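What is a trade union?

Most grown-ups who have a job work for somebody else. They might work for a shop, a hospital, a bus company or a factory. The person or business they work for is called their employer. The employer pays them, and in return they do the work.

Workers and employers do not always agree. A worker may think the pay is too low, or that the days are too long, or that a machine is not safe to use. One worker can go and say so, but it is easy for a big business to say no to one person. A trade union is a group of workers who join together so that they can speak with one voice.

How did unions start?

People have been joining together at work for a very long time. When the first big factories opened in Britain, in the 1700s and 1800s, many people moved to the towns to work in them. The hours were long and the work could be dangerous. Children worked there too, some of them younger than you are now.

For a while it was against the law in Britain for workers to form a union. Those laws were ended in 1824, but it still took many years before unions were properly accepted. In 1834 six farm workers from the village of Tolpuddle, in Dorset, were sent all the way to Australia as a punishment after they had formed a union and sworn a secret oath. A great many people thought this was unfair. They marched and signed petitions, and the men were pardoned.

What does a union do?

The main job of a union is to talk to employers about pay and about how people are treated at work. This kind of talking has a long name: collective bargaining. "Collective" means done together. "Bargaining" means each side asks for something and they try to meet somewhere in between.

Let's look at how it might go. Bramia is a company that makes food for shops. It has 202 workers. They would like a pay rise, because the price of rent and bus tickets has gone up. The workers choose Radoslava Štefanec to speak for them. She works on the packing line and knows the job well. The company sends its manager, Ignacio Cordero.

Radoslava asks for a rise of 15 pence for every five minutes worked. Ignacio says the company cannot pay that much, as it has to buy a new oven this year. He offers 12 pence if everyone will start work a little earlier in August, when the factory is busiest. Radoslava takes the offer back to the other workers and they talk it over in the canteen. 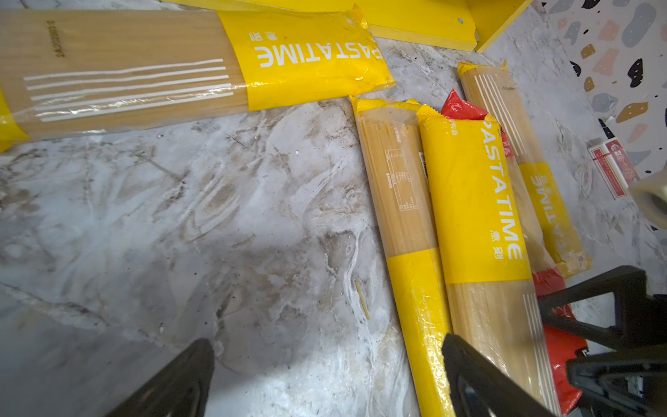
Then they vote. Each worker who belongs to the union gets one vote, and it does not matter whether they drive a lorry, sweep the floor or look after the computers. If most of them vote yes, the two sides write the deal down and sign it. If most of them vote no, Radoslava has to go back and talk to Ignacio again.

Pay is only one part of it. Unions also ask about:

breaks and holidays
safety clothes, such as boots and gloves
what happens when somebody is ill
training, so that people can learn to do new jobs
time off when a worker has a baby

A union can help one person as well as a whole group. Suppose Pornthip Khamphan is told off for something she did not do. She can ask somebody from the union to come to the meeting with her and help her explain.

Who runs a union?

The members do. They are the workers who have joined. Members pay a small amount of money, usually every month, which is called a subscription. It pays for offices, for legal advice and for the people who work for the union full time.

In each workplace the members can choose a representative, or "rep" for short. The rep has an ordinary job there and does union work as well. If you have a school council, a rep is a bit like your class councillor.

Big unions have a leader. In Britain the leader is often called the general secretary, though some countries and some unions use the word president. The leader is elected by the members and has to be elected again after a few years. Part of the job is to meet people in the government and tell them what workers need. A leader might ask for more money to be spent on roads, or for a new law about safety on building sites. The government does not have to agree, but it may well listen, since union members are voters too.

What is a strike?

Sometimes the two sides talk and talk and still cannot agree. Then the union may ask its members whether they want to go on strike. When workers go on strike they stop working for a time. They do not get paid for the days they are on strike, so it is a serious thing to decide.

In Britain there has to be a vote by post before a strike, and the union must tell the employer before it begins. Strikers sometimes stand near the entrance to their workplace with signs. This is called a picket line.

A strike can make life harder for other people. Trains may not run, or a school may have to close for the day. Some people think strikes are a fair way for workers to be heard. Other people think they cause too much trouble. You may hear both opinions on the news.

Does everybody have to join?

No. In Britain you can choose whether or not to join a union, and an employer is not allowed to sack you for being a member. Some jobs have lots of union members, such as teaching and driving trains. Others have very few.

Words to know

Ballot: a secret vote.
Employer: a person or business that pays others to work.
Member: somebody who has joined a union.
Negotiate: to talk until both sides can agree.
Petition: a written request that many people sign.
Rep: a worker chosen to speak for the others.

Something to try

Hold your own negotiation in class. One group are workers at a toy factory called Flelix and the other group are the managers. The workers want a longer lunch break. The managers have promised a shop 200 toys by the end of the week. Choose one person from each group to do the talking, and stop after ten minutes. Write down anything you have agreed, then let the workers vote on it in secret.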